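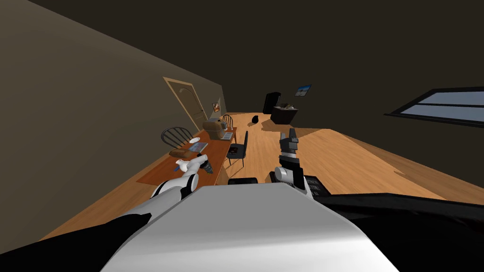 Nuria Gallardo 说,做仿真的人第一年都在操心机器人,第二年开始操心面包。面包放在桌上,要有重量,要有摩擦,要在被夹住的时候不往桌面里陷,被松开的时候不朝天花板飞。机器人反倒省心,厂家给了模型,关节多长、电机多大力气,都写在文件里。没有哪家面包房给你写这个。

我们小组把这段话记在了参访笔记的第一行,后来发现整份报告基本上是在给它做注脚。

课程实践报告:Kernovholm 开放日参访与家务操作任务评测小试
提交日期:9/5/24
课程:机器人系统导论(暑期实践部分)

一、为什么去,以及为什么差点没去成

按照课程要求,每个小组在八月要完成一次校外参访,并且“结合参访内容开展一项小规模的分析工作”。后半句是加粗的。我们组最早的计划是去看仓储机器人,对方的回复很客气,大意是欢迎我们在网上看他们的宣传片。第二个计划是去看一家送餐机器人公司,那家公司在我们写邮件期间搬走了。Kernovholm 的开放日是第三个计划,报名页面上写着“名额有限”,我们在截止当天的晚上报上了,可见名额也没有那么有限。

Kernovholm 是一个园区,几家做机器人软件的公司和实验室挤在同一栋楼里,共用一台咖啡机和一套相当复杂的门禁。我们参加的是 Teteck 那一层的活动,主题叫“双臂机器人与家庭环境”。去之前,组里对这个题目的想象比较具体:一台机器人,一间样板房,一位工程师,一杯被打翻的水。到了之后发现机器人和样板房都在屏幕里,水没有,工程师倒是有好几位。

组里有人当场表示失望,理由是坐了那么久的车来看一块显示器,而显示器宿舍里就有。写到这里必须公平地说一句,这位同学后来在操作手柄前面站得最久,后面排队的人对此也有意见。

二、展示了什么

当天的主要内容是一个仿真环境,名字叫 Kemeys。里面有一间房,木地板,一张长木桌,几把椅子,靠里面有扇门,墙上挂着小画。双臂机器人的模型叫 Bornovetti,白色的躯干,两条手臂,每条末端一个夹爪。画面基本取自机器人自己的视角,低头能看见自己的肚子。第一次看的人多半要愣一下,不太习惯自己的肚子是白的。

桌上放的东西很日常,面包、碗、平板之类。我们问为什么是这些,讲解的工程师回答,因为资产库里有。这是全天最诚恳的一个回答,我们给它在笔记里画了星号。

任务也很日常,用自然语言写成一句话,例如“把面包拿到桌子另一边”“把小瓶子扶正”“把碗放到书旁边”。一句话对应一个初始布局和一个判定程序。布局每次会变,东西的位置会挪,灯光会变,视角也会歪一点。工程师管这个叫随机化。变化的范围由人来定,定得太小,策略就背答案;定得太大,碗会出现在没人放碗的地方。他们有一阵子把范围设得很豪放,结果机器人花了很多时间在学习怎样面对一只悬在桌外的碗。

我们对这件事格外有共鸣。上学期做图像分类作业的时候,组里有人把数据增强的旋转角度开满,模型于是非常擅长识别倒立的自行车。

遥操作部分允许参观者上手。流程是戴上手套式的控制器,站到地上的胶带线后面,两只手分别对应两条手臂。任务只有一句话:抓住面包。听上去很短。实际操作时,第一个困难是深度,屏幕上夹爪看着已经到面包上面了,往下一合,夹到的是空气。第二个困难是另一只手,你全神贯注用右手的时候,左手不知不觉垂下去了,于是左臂也跟着垂下去,在桌上缓慢而坚定地推着什么东西。第三个困难是身后有人在看。

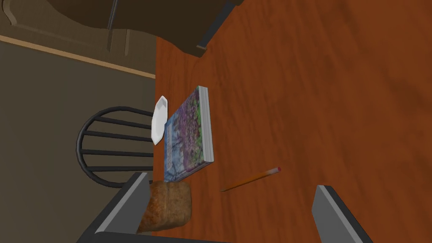

夹爪对准之后还有一个朝向的问题。两根手指合拢的方向要和面包的窄边一致,否则面包会被顶得转个身,再从手指中间滑出去。人手做这个动作的时候不用想,手腕自己就转过去了。换成控制器,手腕转多少、小臂让不让、肘部会不会撞到桌沿,全都变成了要想的事。我们组每个人都试了,成绩不在此处公布。可以公布的是,工程师在旁边全程说“很好”,语气从头到尾没有变化,我们后来判断这是一种专业训练的结果。

操作时有两种画面可以切换,一种在头部,看得见大半张桌子;一种离夹爪很近,手指占去不少画面,东西都显得很大。用头部画面找东西容易,最后那一小段靠近很难。用近处的画面正好反过来,夹得准,但只要夹爪一抬,整个人就不知道自己在哪了。组里有位同学坚持只用近处的画面,结果在地板上方游荡了好一会儿,很认真地在那里找桌子。

工程师说,训练策略的时候两种画面都给,让模型自己去权衡。我们问模型怎么权衡,得到的回答是一个耸肩。耸肩之后补充说,可以做遮挡实验,把其中一路画面涂黑,看成功率掉多少。这一条后来写进了我们的“后续工作”,原因是它听起来很像后续工作。

三、仿真里容易穿帮的地方

开放日有一个环节叫“失败展”,放的都是没做成的片段。这是整场活动里掌声最多的环节。我们根据笔记整理了几类,分类方法是我们自己的,Teteck 的人看了以后说“也行”。

接触类。两个物体在某一个时间步里互相穿进去了,求解器发现之后急着把它们分开,用力过猛,于是物体获得了它一生中最高的速度。参观者都爱看这一类。据介绍,缩短时间步能缓解,代价是算得慢;把碰撞形状做简单一点也能缓解,代价是面包在物理引擎眼里变成了几块拼起来的砖头。画面上它仍然是面包,外皮粗糙,颜色焦黄,看着有食欲。物理引擎不吃面包,不在乎这个。

摩擦类。夹爪闭合,抬起,物体缓缓下滑。没有爆炸,没有飞行,只有一种漫长的失去。摩擦系数调高就不滑了,再调高一点,夹爪松开以后东西还挂在手指上。工程师说有一版的碗就是这样,放不下去,机器人举着它在房间里站到超时。

运动学类。目标位置在手臂够得到的边缘,手臂一点点伸直,伸到某个姿势附近,关节开始抽动。课上讲过奇异位形,黑板上是一个行列式等于零,看上去很平静。在屏幕上看一条手臂经过那里,印象要深刻得多。期末复习时建议直接放这段录像。

沟通类。这个名字是我们硬取的。任务要求“把东西放到书旁边”,机器人把东西放到了书上面。从某种角度看,书上面也是书旁边。判定程序认为失败,参观者分成了两派,为此争论的时间比看片的时间还长。

最后这一类直接引出了我们小组的分析工作,见下一节。

四、我们做的小规模分析

课程要求里那句加粗的话一直压在头上。中场休息的时候我们去问,能不能拿一点数据回去。本来准备了一套说辞,包括课程介绍、指导老师的联系方式和一份保密承诺,打印了,用了学校的抬头纸。对方听到第二句就说可以,回头把链接发来了。抬头纸目前还在组长的书包里。

链接里是一份试验记录,共1,012次,都是同一间房里的桌面任务,每次有任务文本、初始布局编号、最终结果和一段回放。结果一栏只有“成功”和“失败”,由判定程序自动填写。我们想知道的是,换成人来看回放,会不会给出同样的结果。

全部看完是不现实的,开学前还有别的课。我们随机抽了86次,组员两两一组各自看回放打分,看的时候遮住自动判定那一栏。打分规则写了一页纸,第一版只有一句“任务完成即为成功”,试打几条以后吵了起来,才扩充到一页。主要补充的条款有:物体要在指定位置静止;夹爪要已经离开物体;允许物体稍有倾斜;如果把无关物体碰到地上,单独记一笔,不影响成败。最后一条投票通过得很勉强,反对的同学认为家里请来一个会把别的东西碰到地上的帮手,很难称为成功。

结果是有21次和自动判定不一致。我们把它们重看了一遍,又和判定程序的说明文件对照,其中11次属于同一种情况:判定在物体进入目标区域的那一刻就记了成功,之后物体又滚走、滑走,或者被收回的夹爪顺手带走,结果栏里仍然写着成功。用组里的话讲,程序下班太早。

其余的不一致比较零散。有几次是判定太严,东西放得好好的,中心点差一点点没过线。有几次是回放的视角看不清,我们怀疑错的是我们。还有一次,任务文本写的是“小瓶子”,布局里有两样东西都可以算小瓶子,机器人选了其中一个,判定程序选了另一个,打分的两个同学一人选一个。这条我们标为“无法裁决”,放在附表的最后一行。

必须说明,这个抽样不大,任务之间的难度也没有分层,所以不应该拿它去推算整份记录的错误比例。我们原来写了一段推算,指导老师在旁边批了一个问号,我们看懂了,删掉了。能说的只是,早判这一类问题在我们看过的部分里反复出现,改起来也简单:进入区域之后再等一小段时间,确认静止而且夹爪已经脱离,然后再记。

我们把这个建议发给了 Teteck。回信说这个改动在内部的待办列表上已经躺了一阵,现在有学生来催,优先级可以往上提一提。组里对“学生来催”这个说法略感不安,我们自认为语气是很委婉的。

五、双臂的问题

参访之前,我们对双臂机器人的理解是,两条手臂,效率翻倍。开放日上看下来,两条手臂的主要工作是互相避让。 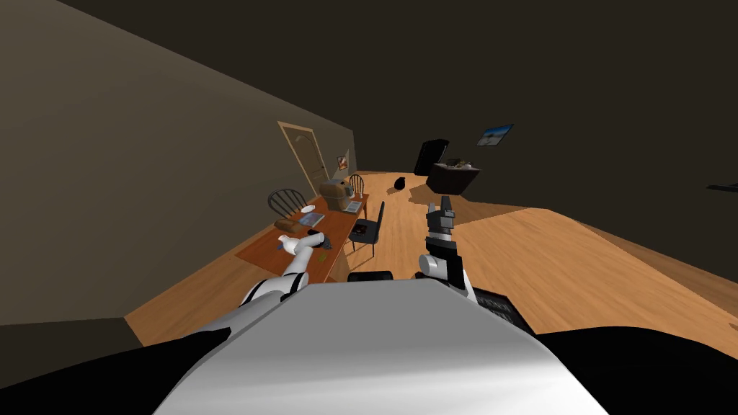 桌面任务大多一只手就够,另一只手总得待在某个地方。待在哪里是有讲究的。放得低,会挡住头部的视线,也容易碰到桌沿;举得高,不挡桌子,但从人的角度看上去像在课堂上要求发言。工程师说,采集演示数据的时候,每个操作员安置闲手的习惯都不一样,模型学到的就是大家习惯的平均值,有时候平均出来一个谁也没做过的姿势。后来他们干脆规定了一个闲手的默认位置,操作员开始前先摆好。规定贴在墙上,用的是很大的字号。

真正需要两只手的任务也有,例如一只手按住、一只手拿,或者一件东西从左手递到右手。递东西这一项最难。右手要等左手到位,左手要等右手夹稳,两边都等的时候,画面就静止了,看起来很有礼貌。讲解时放过一段,两只夹爪对着同一件物体僵持到超时,现场有人小声说像两个人在门口互相让路。在我们拿到的记录里没有递送任务,所以这里只有观感,没有数据。

课程里讲双臂协调时用的是主从结构,一臂为主,一臂为从,公式整整齐齐。我们在提问环节请教了这一点,工程师说学习出来的策略里没有写明谁是主谁是从,两条手臂的动作由同一个网络一次输出。追问那它们怎么会互相等,回答是演示数据里的人就会互相等。人戴着控制器做递送,左手递过去总要迟疑一下,看看右手准备好了没有。迟疑也被录下来了,也被学会了。

这一段对我们触动比较大,此后上手操作的同学都努力表现得果断一些,效果是东西掉得更快。

六、提问环节摘要

提问环节原定很短,实际拖到了工作人员开始收椅子。以下只记和课程有关的部分。

关于仿真和现实的差距。在场的人几乎都想问这个,问法各有不同,有的含蓄,有的直接问“那真的能用吗”。回答大致分两层。对于策略好不好,仿真里的排序有参考价值,两个策略在仿真里差得远,到实物上多半也差得远;差得近的时候,就不要太当真。至于绝对的成功率,不要直接搬过去说。我们注意到,讲解员在“不要”两个字上停了一下,可能以前有人搬过。

关于灯光。房间里有一片一片的亮处和暗处,地板亮的地方很亮,另一头沉到黑里去。我们以为是渲染没调好,工程师说这里的明暗也在随机化的范围之内,家里的灯光本来就是这样,下午和晚上是两间房。说得有道理。我们组租的活动室上午和晚上也是两间房,晚上那间没有空调。

关于物体为什么不会变形。面包是刚体,捏不扁。软体可以算,但是慢,一旦桌上有好几样软的东西,机器跑一晚上也采不到多少数据。于是 Kemeys 里的面包硬得可以敲门。对于抓取任务,这带来一个隐患:策略学会了放心大胆地用力。到了实物上,面包的下场可以想象。他们目前的做法是在奖励里惩罚过大的夹持力。我们问惩罚多大合适,这回连耸肩都没有,只给了一个笑容。

关于语言指令。有一位参观者问能不能用方言。工程师说没有试过,然后在本子上记了下来。我们不确定这是出于兴趣还是出于礼貌。

关于数据由谁来采。采集工作看上去轻松,戴着手套挥挥手,做满一个上午的人不这么认为。动作要慢,要稳,要重复,面包要从同一个大致的区域拿到另一个大致的区域,然后布局重置,再来。仿真有一个好处,重置只要按一个键,不用弯腰去捡。组里有同学问是否招兼职,对方说要看九月之后的安排。这位同学在回程路上心情很好,把手腕活动了一路。

七、小瓶子

单列一节,是由于它占了我们在现场三分之一的时间,也占了组内讨论的很大部分。

桌上那只白色小瓶子是公认的难题。它站着的时候重心偏高,底面又小,夹爪从侧面靠近,稍微碰早了一边,瓶子就倒。倒了以后会滚,滚到桌沿,再往后就不在桌面任务的讨论范围之内了。从上面抓可以避开这个问题,但是手腕要翻过来,肘部就得抬高,抬高了又回到第三节讲的那种抽动附近。

下午的展示里,策略抓瓶子的表现时好时坏。好的时候很漂亮,左臂伸过去,夹爪在瓶子旁边停一下,合拢,提起,连讲解员都会跟着松一口气。坏的时候也很漂亮,过程一模一样,只是最后瓶子躺下了。讲解员建议我们观察夹爪停顿的那一刻,说多数失败在那时已经定了:停得偏了一点,后面的动作照旧执行,网络对自己偏了这件事缺乏应有的警觉。

我们提出能不能在停顿处加一个检查,偏了就退回去重来。这个想法在黑板上画出来很合理,一个菱形框,两个箭头。问题在于怎么知道偏了。要判断偏没偏,需要估计瓶子的位姿,而如果位姿能估得那么准,一开始就不会偏。画菱形框的同学看了一会儿黑板,把它擦掉了。后来讲解员倒是说,这个思路有人在做,用的是另一个小网络,专门判断“这样下去会不会成功”,不求准确位姿,只给一个担心的程度。我们又把菱形框画了回去。
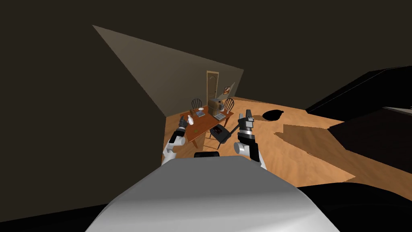
排在后面的一位参观者插话,说这瓶子换个胖一点的不就行了,家里买东西本来就可以挑。周围的人笑了,讲解员没有笑,说这个方案他们认真讨论过,在某些场合给物体换个形状比给机器人换个算法便宜得多,养老院里换一批好抓的杯子,可能比什么都管用。提意见的参观者似乎没料到会被采纳,连说了两遍“我随便讲讲”。

这段对话我们回来以后放进了课堂汇报,反响比数据分析那一节好,对此数据分析的负责同学有保留意见。

我们按照这个思路翻了一下手里的记录,想看看形状不同的物体差别有多大。遗憾的是抽到的样本里各类物体数量不均,瓶子太少,面包太多,单独比较站不住脚。要做的话应当按物体分层重新抽样,这也列入后续工作。后续工作一栏目前是本报告增长最快的部分。

八、不足之处

参访只有一天,看到的是对方愿意放给人看的内容。失败展固然坦率,失败也是挑过的,挑的标准显然包括好笑。那些平淡的失败,比如手臂伸到一半停住,什么都没发生,直到时间用完,在现场一段都没有放,而在我们看过的回放里这种并不少见。看这种回放非常考验人,有两位组员分别承认中途去泡过面。

人工打分也有问题。规则是我们自己写的,打分的人就是写规则的人,遇到模糊的情况容易往自己的本意上靠。比较规范的做法是找没参与写规则的人来打。我们问过隔壁组,隔壁组提出的交换条件是让我们帮他们标注停车场的照片,双方没有谈拢。

另外,抽样时用的随机种子没有记下来。抽完以后存了编号列表,所以结果可以核对,但抽样过程没法原样重做。这一条是指导老师问出来的,问之前我们以为存了。

九、分工

参访联络与路线:组长。含前两次未能成行的联络。
现场记录:两人,一人记讲解,一人记提问。记提问的同学字迹较快,第六节有几处是事后向对方邮件核实的。
回放打分:全员。
规则撰写:全员,以争论的形式。
数据整理与对照:一人。附表格式统一也由其完成,请不要再往里面加合并单元格。
报告撰写:轮流,因此各节语气不太一致,统稿时改过,没有改完。

十、附记

交稿前收到 Kernovholm 的邮件,说下一次开放日会增加递送任务的上手环节,并附了一份着装提醒,建议不要穿袖口太宽的衣服,控制器容易钩住。我们组有一位同学上次就钩住了,当时左臂在屏幕里挥了好几下,讲解员说“很好”。

附表一(打分规则)、附表二(不一致条目及回放编号)另存,文件名里带“最终版”的那两份是旧的,请以带“修改”字样的为准。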